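Collecting > Uniform Patches > Trading and Orders > Help with a club patch order

We use cookies to remember your login and to count visits. By continuing you agree. Accept / Settings

Left over patches after charity order, how to divide them in a fair way?

Posted by fusis_threads in September

Hello to all. I am in a small patch collecting club and this year we made our first own patch, to raise money for the burn unit in Grallport. The design is a helmet and a ladder on a dark blue shield, with the name Callon on the bottom tab, because Callon is the station where our club was started. I did the drawing and I also made the order, so all the complaints come to me.

My problem is the following. The maker had a minimum quantity, and we took a bit more than this, so 539 patches arrived. Members had paid in advance for most of them. After all the paid envelopes were sent, I have 130 left. Three groups now want them and each one has a good argument.

The first group is the members who paid early. They say they carried the risk and should be able to buy more at the early price. The second is the station itself, which would like to have a stock for visitors. The third is collectors from outside who offer trades, and some of these trades are very attractive, for example an old Lemieux harbor brigade patch which I have wanted for years. I admit this last one makes me not completely neutral.

We did not write any rule before the order. I would like to know how other clubs did it. Also a second thing: 19 of the patches have a sewing fault, where the border thread is open at the lower corner. May I sell these with a lower price, or is it better to destroy them?

Thank you for your patience with my English.

Posted by border_merrow

I kept the accounts for three charity patches, so I will try to answer in order.

First, the money. People who bought this patch were told that it raises money for a burn unit. In my opinion this decides most of your question. Every patch that leaves your hands should bring its full price into the fund, no matter who gets it. If the station wants a stock, very good, but somebody pays for it. If you want to trade one for the Lemieux patch, also good, but then you personally put the price of one patch in the fund, and you write it in the list where the other members can see it. I did exactly this for a trade and there was never a bad word.

Second, the early price. Did you promise it for the first order only, or for the whole edition? Look at your old message again. If it only said "early price until the order is closed", then the order is closed. You can still be friendly and give the members one week before the others, at the normal price.

Third, keep a reserve. In our club we hold back 4 percent for envelopes that are lost in the mail. You will need them. Two months after our second patch I was still getting messages from abroad that nothing had arrived, and I had sold the last one the week before. That was embarrassing and I had to buy one back from a trader for more than we had asked for it.

For storing, put them flat and in small bundles with a paper strip. Please do not use rubber bands, they leave a mark on the edge and after some years they stick to the thread.
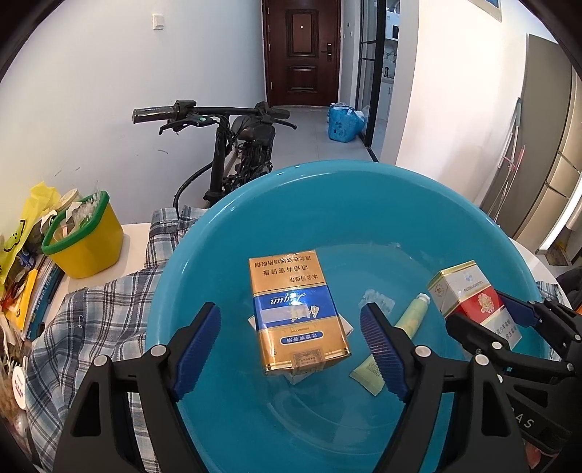
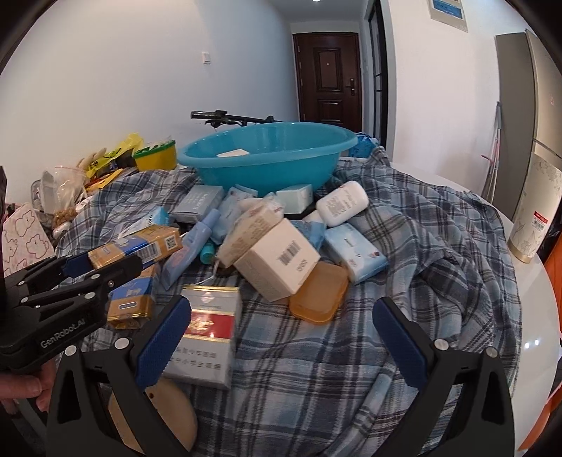 Write the number of patches on each strip, and when you take one out, change the number the same day. It sounds like too much work for a hobby, but when somebody asks in spring how many are left, you have the answer in one minute.

About the faulty ones: do not destroy them yet. Ask the maker first. Most makers will replace them or give a credit if you send a clear photo of the open corner and the order paper. Some of them want the bad pieces returned, so if you already cut them in two you have no claim. Ours replaced everything but it took them six weeks.

Posted by ladder2_swap

just sell them all first come first served. it's patches

I would buy two if the mailing to Canada is ok. also is the tab sewn on or is it one piece with the shield? the one piece ones look better on a jacket

Posted by old_shoulder_flash

I agree with most of what border_merrow wrote but not about selling the faulty ones in case the maker refuses. We sold "seconds" once, very cheap, marked with a pen on the back side. After one year they were offered in the trading rooms as a rare variation with open border, for three times the price of the good ones, and new collectors paid it. The pen mark was covered with glue and felt. Since then we cut them and keep only one for the club album.

For the division, our rule is simple and you are free to copy it. Half goes to members, with a limit of two for each person. A quarter goes to the station or whoever the patch is named after, paid by them at cost plus the donation. The rest is for trades, and the patches that come in by trade belong to the club, so they hang on the club board and go home with no one. I know this is not what you want to hear about the harbor brigade one.

And please write the rule down before the next design. Ours is one page and we send it together with the order form.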